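1/ Okay, a few people asked how the year of buying everything used went, so I'm going to write it all down in one place before I forget half of it. Long thread, get a snack.

2/ The rules were pretty loose. Food, medicine, underwear, socks and anything that goes on a bike to keep me alive could be new. Everything else had to be secondhand, borrowed, swapped or found on a curb. I started in April because that's when my winter boots gave out and I was already annoyed at shopping.

3/ I live in Westum, so this is not a big-city thrift story. We have one real thrift store (Goniton, on the hill past the car wash), a flea market at Gravorgate in the old bus garage, and a lot of people with full basements. Prices are small-town prices. If you live somewhere with five vintage shops on a block you'll have more choice and you'll pay for it.

4/ Clothes first. They were the easy part and I did not expect that! I used to buy jeans by guessing online and sending most of them back. At Goniton you just try on nine pairs in a closet with a curtain and go home with one. My best find was a wool coat for 40 dollars with somebody's grocery list still in the pocket (leeks, candles, stamps).

5/ The trick with coats is to go in the hot months. All the good ones are squashed at the back of the rack and no one wants to touch wool in July. Same with ice skates, sleds and those giant soup pots.

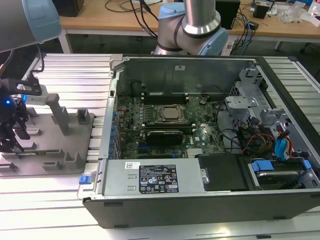
6/ Electronics were where I got nervous, and where I had to change how I shop. With a sweater you can see the moth hole. With a used computer you're mostly looking at a box, so I started asking sellers to take the side panel off. I'm no expert, but once it's open you can at least see what's there and what isn't. Look at this one, there's no cooler on top of the processor, so you'd have to add that to the price. The memory slots are easy to find too, one row on either side of the processor. Takes two minutes and saves a sad drive home.

7/ Other things I now check every single time — lamp cords near the plug, zippers from top to bottom, the seat of a chair from underneath, the rubber on a blender lid. And smell it. Smell everything! I brought home a suitcase that smelled like a wet basement and it never, ever got better. Baking soda, sun, newspaper, coffee, vinegar. I gave up in the fall.

8/ Kitchen stuff is the best value in the whole secondhand world and I will argue with anyone. Heavy pans, good knives that need a sharpening, glass jars, bowls bigger than your head. People get married, get two of everything, and the second one ends up on the shelf at Goniton with a green sticker on it.

9/ Green sticker is half price after the 15th of the month, by the way. I probably shouldn't be telling you this.

10/ My one big purchase was a couch. I looked for eleven weeks. Eleven! I sat on floor cushions and told guests it was a lifestyle. Then one came up through the bulletin board at Võ (the bakery by the library, corkboard next to the restrooms) for 186 dollars, and the seller's neighbor had a truck. It's mustard yellow, which I'd never have picked, and now I'm planning the rest of the room for it.

11/ That corkboard is better than any app I tried. People write by hand, they leave a phone number, and when you call they pick up. On the apps I spent so many evenings typing "is this still available" into the void. 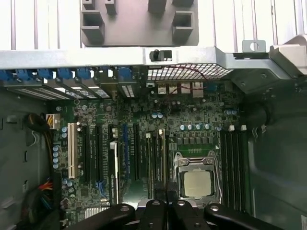 Blue clips, slot covers, and a lot of metal that never gets looked at.

12/ Money, for everyone who skipped to this part. Apart from the things on the allowed list I spent 663 dollars in the year, couch and coat included. The year before I spent over 300 on shoes. Just shoes. I went back and looked at my bank statements and then went for a walk.

13/ I did cheat. Once on a shower curtain (I'm sorry, I can't do a used shower curtain) and once on a birthday present for a kid who wanted a specific dinosaur and would have known. I'd do both again.

14/ Gifts were the awkward part in general. Some people love a used book with a note in the front. Some people turn it over looking for the price and then go quiet. I ended up baking for the second group and everybody seemed fine with that.

15/ The thing I missed most was being able to fix a small problem the same day. You break your only colander and you want a colander by dinner! Instead you drain pasta with a pot lid for three weeks and burn your thumb. I got better at asking neighbors, and I now own a colander on permanent loan from upstairs.

16/ Since it came up in replies last time, my short list of what I'd always buy used, and what I wouldn't:

Always: coats, pans, wooden furniture, picture frames, board games (check the pieces before you pay), garden tools, desks.

Usually: lamps, bikes, small appliances you can plug in at the store, computers you can see inside of. 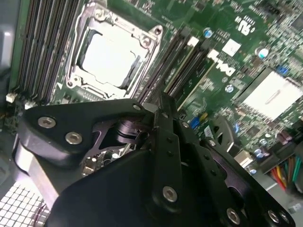

Never again: suitcases, pillows, anything with a missing remote, nonstick pans, rain jackets. The coating on old rain jackets comes off on your shirt in little white flakes and you look like you rolled in flour.

17/ If you want to try it I wouldn't start with a whole year. Pick one kind of thing. Do clothes until spring, or only kitchen stuff, and see how it feels. And keep a list on your phone of what you're looking for, with measurements. I carry a tape measure in my bag now and have used it more than my umbrella.

18/ Go early to Gravorgate if you want furniture and go late if you want a deal. By two in the afternoon the sellers are looking at the stuff and looking at their cars, and you can see them doing the math. I got a desk that way, plus a box of candle holders I did not ask for.

19/ I'm not strict about it anymore. I bought new sheets last month and they were great! But I still go up the hill most weeks, and I still check the corkboard when I'm getting bread. Currently hunting for a floor lamp that goes with mustard yellow, so if you're in Westum and you've got one in the basement, message me.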